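Let the Small Shops Keep Their Ugly Tomatoes
By Visitación Gallardo
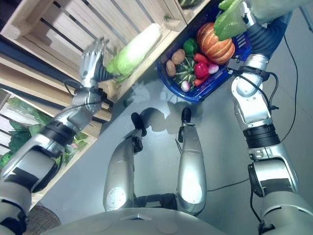
Beside a wooden produce display, on a smooth gray floor.

I have bought vegetables in the same street for 11 years, and I want to defend the tomato that is not round. In Laryea, where I live, the big stores ask growers for one size and one color. What does not fit stays in the field or goes to the animals.

My neighbor Jannik Seidel grows 500 plants behind his house. In August he brings the crooked ones to the shop on the corner, and they are sold by the evening — at a fair price, not as a charity. I cook them for sauce. My family has never asked me what shape they had.

Some people tell me that customers want beauty. I think customers take what they are shown. When I was a child, a carrot with two legs was a reason to laugh, and then we ate it.

I do not ask for a new law. I ask the stores to give one shelf to this food and to leave it there for a whole season. One week is too short for people to change a habit — mine took much longer.

More in Opinion
Who Should Pay for the Gruroter Bus?
A Library Needs Chairs
Why I Still Write Letters

Contact the editors | © Kaderard | Back to top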